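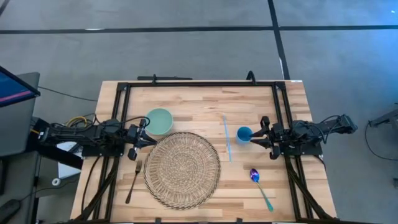 Page last changed: Tue 28 March, F. Huerta

Stullow cell, bench notes and pictures

Quick page so whoever has the cell next knows how it's meant to be left. Only the one picture up so far, rest to follow when Baltazar has sorted his phone out. Lines below all go with the overhead one at the top.

Table setting layout. Mat, green bowl on the top edge of it, fork to the left, blue cup over by the right gripper, spoon below the cup. Light blue stick goes between mat and cup, nearly upright. Please put things back like this before a run, near enough is fine.

Left arm. Watch the yellow and grey wires near the base. Baltazar Zepeda re-did the ties in July and they have crept since. Swing the arm right out by hand, power off, and look for anything pulling tight. If it pulls, cut the tie nearest the base and do it again with more slack. Don't cut the lot.

Right arm. Cables loop along the upper segments. Leave the loops. Somebody pulled them flat once and we lost the wrist joint for 2 days.

Grippers. Wipe the fingers, dry cloth, nothing wet. Check they close square on the cup. If one finger gets there first, re-home that gripper and try again before you start undoing screws.

Frame. Black rails all the way round the table top. Go round the bolts with the short hex key, corners first, then the arm mounts. The diagonal legs stick out at the bottom corners, mind your shins. Small clamp on the top rail stays where it is, I line things up from it.

Floor tape. Black strips on the carpet. If an end lifts press it down or replace teh whole strip, no patches.

Spares. Finger pads and cable ties from Vieira, drawer 102. Motor leads in 103, nearly out, order gone to Plovmont. Ties come in bags of 100 so no need to be mean with them.

Anything odd, write it in the book and tell me or Baltazar. More pics soon, left base close up first, then the spares draw.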